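Looking after one delivery robot: speaker notes
Theerawat Phetsri, Cirkden maintainers' evening

Slide 1. Title

Say who I am. I look after the outdoor robot at the Rulthorpe site. One robot, one route, one charging shed. I am not going to talk about fleets.

The machine is a Bikico, unit 3166. We call it 3166 on the radio and in the log, so I will call it that here. It carries small parcels and lab samples between buildings. Four wheels, hub motors, a locking box.

Handout is at the back. It has the service sheet on one side and the camera check on the other.

Slide 2. Where it runs

Keep this short. People want to know the ground before they hear about wear.

Most of the distance is on large concrete slabs. They look flat when you walk on them. At robot height you feel every joint. The lengthwise joints matter more than the cross ones. A cross joint is one bump and it's over. If a wheel settles along a lengthwise joint, the steering keeps making small corrections for as long as it stays there.
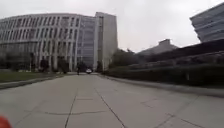 The long straight. Lengthwise joints run toward the tower, with the curved seam near the bottom. Part of the robot's own body is at lower left.

Point at the two long joints. Then the curved line in the foreground. I don't know if that is a crack or an old seal, and for the wheels I don't need to know. What I did was mark it on the map and check it by hand with a straightedge.

Mention the curbs. There is one on each side, and they are the most useful thing on the route. The robot uses them to hold its position when the satellite fix is poor, which it often is next to tall buildings.

Slide 3. Setting the line

When we first set the route we drove it down the middle. That was wrong. The middle is where people walk, and 3166 stopped for every one of them.

I moved the line over and picked an offset that keeps all four wheels off the long joints. The steering log got quieter the same day. If you take one job home from this talk, plot steering corrections against position on the route and look for the lumps.

Speed on the straight is lower than the maker allows. I set it that way for the samples. Someone will ask. The answer is that the lab asked for it in writing.

Slide 4. Tires and wheels

Pressure is 40 psi cold. Check it in the shed before the first run, all four, same gauge. We had two gauges and they disagreed. One is now in the bin.

Tires come off at 600 kilometers. I used to go by tread and it didn't work, as the inside edge goes first and you can't see it with the wheel on.

Wheel bolts get 46 newton meters in two passes. Paint mark after the second pass. If the mark has moved at the next check, replace the bolt. Don't just tighten it.

Pass round the worn tire. Let people feel the inside edge.

Slide 5. Cameras

This is the part I get the most email about.

A camera that has shifted a little will still give a good-looking picture. The robot doesn't complain, it just starts to sit closer to one curb than the other. So we check the aim against things that don't move. Park it on the floor marks outside the shed door, pull up the live view and the reference view together, and compare.

Use rooflines and the edges of buildings. Don't use cars, and don't use trees. Branches change through the year and I have seen somebody line up on a tree that the gardeners later trimmed.

Also compare how much of the robot's own body shows in the corner. If more or less of it is showing than in the reference, either the camera moved or the body panel did. Check the panel first. It is held by clips and the clips get tired. 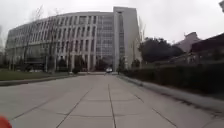 Cleaning is one cloth, damp, then one cloth, dry. No paper towels. We used paper for a whole month, September, and put fine scratches on a cover. Those scratches don't show on a gray day. They show when the sun is low and every one of them lights up, and then the robot slows down for things that aren't there.

If the view is soft after cleaning, take the cover off and look at the inside. Water gets past the gasket and leaves a film. New gasket, new desiccant pack, run the camera check again.

Slide 6. Body panels and mask

Only two minutes on this.

Whatever part of the body is in view has to be masked in the software. If you refit a panel and skip the mask, the robot can read its own edge as an obstacle. Redraw the mask every time a panel comes off, even if it went back on the same clips.

Slide 7. Battery and dock

The dock is a Somboon. It is a good dock, but the contacts sit low and collect grit. Brush them every morning. Plastic brush.

Don't leave 3166 on the dock with the box open. The lid switch draws current and it wakes the computer. Found that one after a long weekend.

Slide 8. The log

Show the real page, coffee stain and all. Columns are distance, pressure, contacts, camera check, initials. There is a space for remarks and I want it used. "Pulled left near the hedge" is a good remark. "OK" is not.

Questions

Likely ones: snow (we don't run), who has the stop key (whoever signed the log), spare parts (one wheel, two gaskets, a box of clips). For contact details, send them to the handout.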